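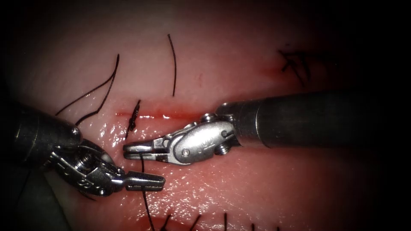

Notes for the talk on operating room turnover, regional nurse managers' meeting, June

Slide 1. Say hello. Amanuel Nigatu, Wonau Hospital, perioperative services. I have 25 minutes and I'd like to leave the last part for questions.

Slide 2. What we measured. Turnover means the time from one patient leaving the room to the next one coming in. We logged 731 turnovers across 4 rooms. First cases of the day are left out. So are emergencies.

Slide 3. Where the time went. Ask the room to guess before showing the chart. Most people say cleaning. In our log the longest waits were for missing instrument trays and for patients still in pre-op with unsigned consent forms. Pause here.

Slide 4. What we changed. Trays for the next case are now checked while the current case is closing. Pre-op calls the desk when the consent is signed. The desk used to call pre-op, often two or three times. Mention the whiteboard, which the Sollorar clinic had before us.

Slide 5. What didn't work. We tried a second cleaning team for almost a month. They spent much of it waiting in the hall. Staff disliked it and we stopped.

Slide 6. Cost. No new hires. We bought 2 extra tray carts. If someone asks about scheduling software, say we haven't tested any.

Slide 7. Contact details. Leave this up during questions. Copies of the log sheet are on the table by the door.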